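Support > Race timing > Missing or duplicate laps

Ticket: Car 43 losing laps at Lamham oval, Trolus timing

Status: open
Opened: 16 February 2025

We run short oval stock cars at Lamham and use Trolus for lap scoring, with a Zeltow decoder in the race control box and Laur transponders on the cars. The loop is cut into the track at the start line. At today's meeting car 43 lost laps in two heats and in the final. The lap chart has it crossing normally, then nothing for a lap, then one lap at double the usual time. The driver was on the lead lap all afternoon and the hand chart agrees with that.

No other car is affected. We corrected the results by hand before they were posted, but it held up the final and there was a protest about the grid order.

What has been tried so far:
- Swapped the transponder for a club spare after heat two. Missed laps again in the final.
- Checked the entry list for a duplicate transponder number. None found.
- Restarted Trolus between races. No change.
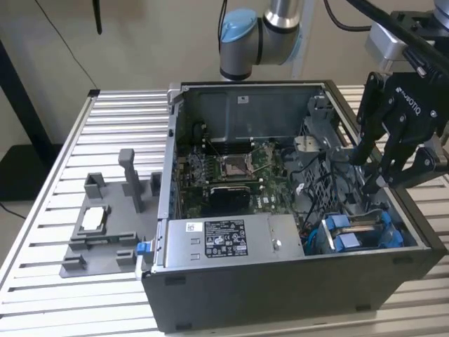 Trolus support: Please look at the hit count and signal strength for each crossing before changing anything else. If the hits for 43 are low on every lap, the transponder is mounted too high or has metal under it. If they are normal on most laps and then missing, look at minimum lap time in the session settings. Also tell us if the car runs a wide line past the start.

Update 1

Went through the passing log. More than 300 crossings for the meeting and most cars show steady hits. Car 43 is low on every lap, including the laps that did score. That was with both transponders, so we can rule out the unit itself.

Minimum lap time is set well under the fastest lap of the day. The car does not run wide. It mostly uses the inside line, which is over the loop the whole way.

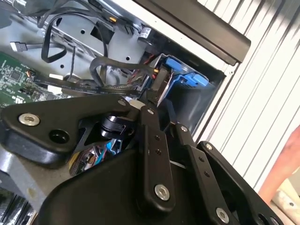 Desktop tower with the side panel off

Update 2

Asked the driver where the transponder goes. It was moved over the winter when the car had a new floor. It used to hang off the nearside chassis rail and now sits behind the seat, in a bracket above a steel plate. Our rules only say "securely fitted, rear of the front axle", so scrutineering passed it.

The spare was put in the same bracket, so the swap told us nothing. Should have spotted that on the day.
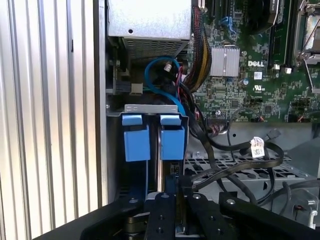 Steps for the next practice session

1. Move the transponder back to the chassis rail, with a clear view of the track surface.
2. Send 43 out alone for ten laps and export the passing log.
3. Repeat with one other car alongside.
4. Compare hit counts with today's log. If they are still low, test the loop at the inside edge of the track.
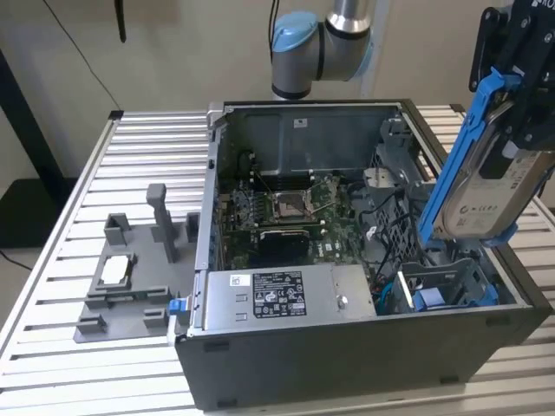 Trolus has also asked for the passing logs from last September, when 43 scored without trouble in the old position. They were not in the cloud backup, which only goes back to the new year. The older files will have to come off a hard disk, so allow us a few days. If the September hit counts are normal, we will take the bracket as the cause.

A rule change on mounting position has gone on the list for the next drivers' meeting. Please leave the ticket open until the practice log is uploaded.

4 comments | 2 people are following this ticket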